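Student Projects > Robotics > Final Reports > Team Ollis

Teaching a Gripper to Open Doors, One Try at a Time
by Glenys Hartley

When our team picked the name Ollis, we had big plans and very little data (none, to be exact!). By June we had 1,340 recorded tries, every one done by hand with the gripper tool, and I have grown very fond of it, sore wrist and all. Each try starts with the fingers open and a short pause, so the learner gets a clean beginning.

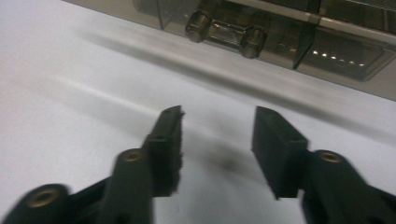 Figure 2. Fingers open, nothing held, with the tinted appliance behind.

We threw out 117 tries, mostly because one of us had rushed the approach, and we kept a few clumsy ones on purpose so the model could see a recovery. Our first goal was 2,000, which was too hopeful for a team with exams, but I'd still like to get there next term, with slower hands and a better way of labeling.

Comments

Plerkance: Lovely write-up! Did you keep the pause the same length every time?

Tunstall: We tried 22 tries per sitting and our arms gave out too.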